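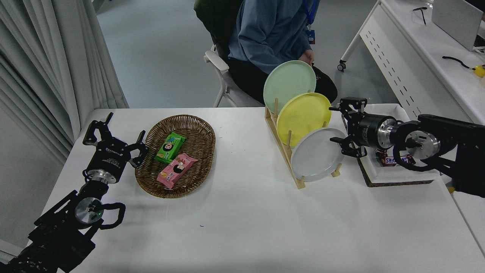 Re: [sornach-users] Deck light cutting out at low volts

On 2025-10-02 Wilson Henao wrote:
> Fitted the Plukton work light to the stern rail in April, fine all
> summer. Now it drops out after 8 minutes or so with the engine off.
> Comes back if I start up. Is it the lamp or the battery? Fuse is ok.

Wilson,

Had the same on mine. Wasn't the lamp. Check the volts at the plug, not at the battery – mine lost a fair bit along the run, thin cable and a crimp gone green inside the sleeve. The driver shuts down when the supply sags, then sulks till you cycle the switch.

Cut the crimp out, went up a size on the cable, new Filali connector with grease in it. No trouble now and its had a wet season.

If the plug reads ok under load then yes, suspect the lamp. Livitz still do the driver board as a spare, part 861, comes without the gasket so order that seperately. Don't bother with the 3000 lumen head, too much glare off the wheelhouse glass, and it draws more. 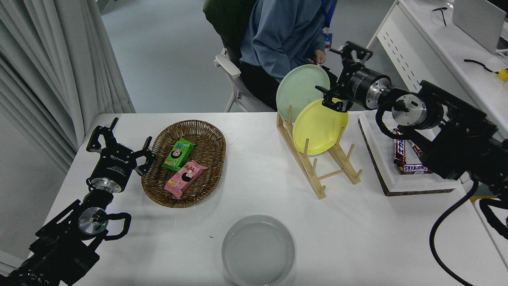

Snack basket on the white table, green packet and pink one.

What length is your run? And is the earth going back to the battery or just to the rail? If its the rail, start there.

More tomorrow, got to go – tide.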